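FOR IMMEDIATE RELEASE

Lostivo to Open Missing Pieces Counter in Jerermont in January

Company that sells single puzzle pieces, spare dice and the other shoe will finally let people come inside

JERERMONT, 26/11/2025 - Lostivo, the mail-order supplier of replacement parts for toys, puzzles and board games, announced today that it will open its first walk-in counter in January, in the former Andness carpet showroom on Barasa Street. The counter will stock loose game pieces, wooden blocks, dice, timers, marbles, doll shoes and a large drawer labeled "wheels, probably."

The company has sold by mail for nine years. In that time its most common customer request, after "do you have the thimble," has been a request to visit. Lostivo always said no, on the grounds that the warehouse had one chair.

"People would write us three paragraphs describing a small plastic hat," said a spokesperson for Lostivo. "We'd write back asking if it was a tall hat or a flat hat. They'd send a drawing. This could go on for weeks. At some point it seemed kinder to let them look in the drawer."

The new location covers 3,000 square feet, most of it shelving. Visitors can bring in an incomplete game or toy, set it out on one of the sorting tables and go through the stock themselves or ask for help. Parts will be priced individually. A standard die will cost less than the parking.

What the counter will carry

The opening stock is divided into 247 categories, a figure that was settled after a long internal disagreement over whether pawns and pegs are the same thing. (They are filed separately. The matter is closed.)

Categories include plain wooden cubes in four sizes, pawns, pegs, checkers, backgammon pieces, chess pieces by height, spinners, sand timers, play money, train track and train track connectors, dollhouse furniture, dollhouse people, marbles, jacks, small balls, and stacking and sorting toys sold by the single block. There is also a shelf of instruction sheets, which Lostivo expects to be the least visited shelf in the building.

Puzzle pieces will be handled differently. The counter can't hold every puzzle ever made, and the company would like to say so clearly before anyone drives over from another county. Customers looking for a single puzzle piece may search the donated puzzle index, which lists 800 puzzles by picture, piece count and brand, with notes on which pieces are gone. If two households own the same puzzle and are missing different pieces, Lostivo will introduce them. What happens after that is up to the households, and who keeps the complete one has been known to get heated.

The trade-in bin

Anyone bringing in a bag of loose parts will get store credit by weight. There are a few limits. Lostivo does not take batteries, slime, anything that used to be slime, or parts from recalled toys. It will take mixed bags and does not need them sorted, and in fact would prefer they weren't, as customers who sort tend to stay and explain their system.

Donated items go through a cleaning room before they reach the shelves. Hard plastic and metal are washed. Wood is wiped down and left out to dry. Soft toys are not accepted at all, with apologies to the several people who have already mailed bears.

Items that can't be identified within a month are moved to a table by the front door under the sign "What Is It." Anyone who can name the object and the toy it came from will receive a small credit and, if they insist, a certificate. The company has kept a private version of this table in its warehouse for years, and the oldest resident is a yellow plastic hook that has now outlasted two forklifts.

Help for schools, clinics and waiting rooms

Part of the floor will be set aside for places that own a lot of toys and lose them at a professional rate. Preschools, pediatric offices, after-school programs and churches can open an account and send in a list once a month. Lostivo will fill what it can and mark the rest as "hoping."

The company already does this by mail for 392 preschools and waiting rooms. Their lists are remarkably alike. Shape sorters come back short of the triangle. Wooden trains lose the caboose. Bead mazes, which are bolted to the table and cannot lose anything, are the only toy nobody ever writes in about, and the company has mixed feelings about them.

Account holders may also book a sorting table for an hour, bring in their whole toy closet and find out what they have. Past experience in the warehouse suggests they have eleven halves of something. Booking opens with the counter, and morning slots are recommended for anyone who wants to finish before lunch.

Rainy Saturday hours

The counter will be open Tuesday through Saturday. On Saturdays the sorting tables are free for families, with no purchase needed. Children may build, stack and sort anything within reach. Adults may do the same and will not be asked why they came without a child.

A set of house rules will be posted by the entrance. Most are about marbles.

Yellow, blue and pink, on the green cloth.

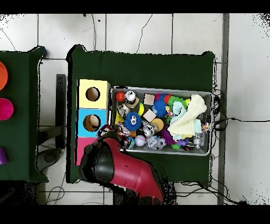
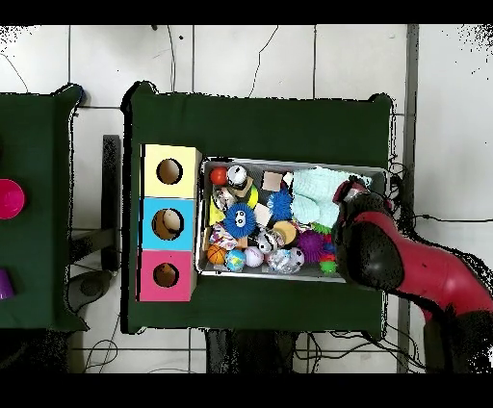 Lostivo chose Jerermont after looking at four towns. Jerermont had the lowest rent, a bus stop at the door and a landlord who did not laugh when the business was described over the phone. The Andness showroom had been vacant for two years and came with excellent lighting, a loading dock and a very large amount of carpet. The carpet has been removed from the sales floor. Small parts and deep pile have a history.

The renovation kept the old sample racks, which happen to be the right depth for parts drawers, and the Andness sign, which turned out to be holding up part of the awning. Until that is sorted out, visitors should look for a storefront that says Andness in large letters and Lostivo in smaller ones. The company asks that people stop calling about carpet, though it can give the number of a store that has some.

"We're aware that the business plan is 'a shop where nothing is complete,'" the spokesperson said. "The bank was aware of it too. They asked several questions. Then one of them wanted to know if we had the little silver iron."

Mail orders will continue as before, and prices will be the same in both places. Customers who have an open request do not need to send it again. Customers who have sent the same request every spring since the company began are known to the staff and are being looked after.

Details for visitors

The Missing Pieces Counter will be on Barasa Street in Jerermont, in the building described above, next to the dry cleaner. Street parking is free after noon. The entrance is level with the sidewalk, and the sorting tables come in two heights. Strollers are welcome. Dogs are not, following an incident in the warehouse involving a set of dominoes.

Visitors looking for a specific part should bring the game or toy with them, or at least a matching piece. A photo next to a coin also helps. Descriptions given entirely with the hands will be accepted when the counter is quiet.

The opening day will be announced on the Lostivo website and on a card in the window. There will be coffee and a ribbon. There will be scissors if they can be found.

About Lostivo

Lostivo supplies single replacement parts for toys, puzzles and board games to homes, schools and waiting rooms. It buys and accepts loose parts, cleans them, files them and sells them one at a time. It was started at a kitchen table by people who had two copies of the same game and could not make one whole set out of them.

Media contact

Press Desk, Lostivo, Barasa Street, Jerermont. Interviews and visits before opening can be arranged through the contact form on the company's website. Reporters are welcome to bring a game with something missing, and most of them have already asked.

###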